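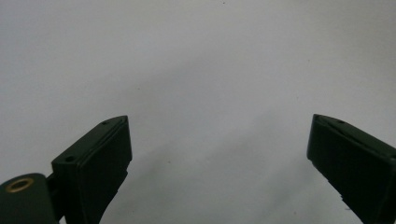 The second record by Flullitz, a trio of bass clarinet, double bass and drums, was made in a former grain office in Lidavbridge and released in an edition of 500. Fri 19 July is the date printed on the sleeve. The bass clarinetist, who also handles the group's business and asked to be identified by instrument only, talked for most of an afternoon, mainly about tuning, microphone distance and the problem of getting three people to stop playing at the same time.

The album is called Sarantis. It has seven pieces, and five of them were improvised from what the group calls ranges. A range is a single line of text on a card. It names a register for each instrument and a minimum length, and it gives no key, meter or mood.

"We tried graphic scores for a while," the bass clarinetist says. "Everybody looked at the paper. With a range you read it once and put it on the floor. If I'm told to stay under the break of the instrument for the first four minutes, I know what I can't do, and that settles most of the questions I'd otherwise be asking myself while playing."

The break comes up often. On a bass clarinet it is the point where the player crosses from the low register into the upper one, and the change in resistance is larger than on the B-flat soprano. On the opening piece the line sits on either side of it for several minutes, and the two notes nearest the crossing are fingered more than one way. The pitches differ slightly from one fingering to the next. The bassist follows the differences with the bow, close to the bridge, and the result is a slow beating between the two instruments.

"That part was practiced. People hear it and assume we got lucky. The bassist and I spent most of December on it, long tones with a tuner between us, then long tones with the tuner off. You learn where the beats slow down. After that you can go there on purpose, or stay a little to one side of it."

The drummer was not at those sessions. According to the bass clarinetist this was the drummer's own choice, made on the grounds that somebody in the group should be hearing the material cold. The kit on the record is small: bass drum, snare with the wires off for most of the session, one floor tom, two cymbals. The bass drum is tuned low and left undamped, and its decay is long enough that in the quieter pieces it works as a fourth voice.

The room in Lidavbridge has a plank floor and a high ceiling, and its reverberation is short in the middle band and longer at the bottom. The engineer set a spaced pair of omnidirectional microphones in front of the group and one close microphone on the bass. There was nothing on the clarinet.

"I argued about that. A bass clarinet with no microphone of its own tends to lose the lowest fifth, because the low notes come out of the bell and the bell points at the floor. We put me on a riser, a wooden box, and moved the pair in closer. That fixed it. The bass microphone is in the mix, but you'd have trouble saying where."

No headphones were used and there were no screens between the players. One effect of this was that edits were nearly impossible, and the finished album has only one. It falls near the end of the fifth piece, Urnonow, where two endings were played and the second was preferred. The join is at a cymbal stroke. I had listened to the piece several times before being told about it and had not noticed.

Urnonow is the longest track and one of the two that were written out. It is built on a row of 34 pitches for the bass, played pizzicato and in strict order, with the durations left open. The clarinet may enter only on a pitch the bass has already sounded, in any octave. The drums have no instruction except to be silent for the first pass through the row.

"On paper it's a very restrictive piece. In practice the restriction loosens as it goes. By the third time through, every note the bass has is available to me, and the only thing left is to listen. We played it too fast at the early concerts. The bassist would hurry to the end of the row, I think out of kindness, so I'd have more to work with."

Asked about endings, the bass clarinetist is blunt. The first album, recorded in two evenings in a rented rehearsal space, suffers from pieces that reach a good stopping point and continue past it. The group now has a rule that any player may end a piece by putting the instrument down, and the others have one breath to finish. It was used twice at the Lidavbridge sessions – both times by the drummer.

"I was annoyed the first time. I had an idea coming. Then I heard the playback and the idea wasn't needed. It's the third track, the short one."

The pressing was checked against two rounds of test copies. The first was rejected for noise in the quiet opening of side two, where the bowed bass enters below the level of the surface. The side was recut slightly louder, with the running order unchanged.

Further concerts are planned, with new cards. The trio does not intend to play the improvised pieces from the album again, although Urnonow will stay in the set, at a slower tempo than the record. "The bassist has agreed to that," the bass clarinetist says. "We'll see on the night."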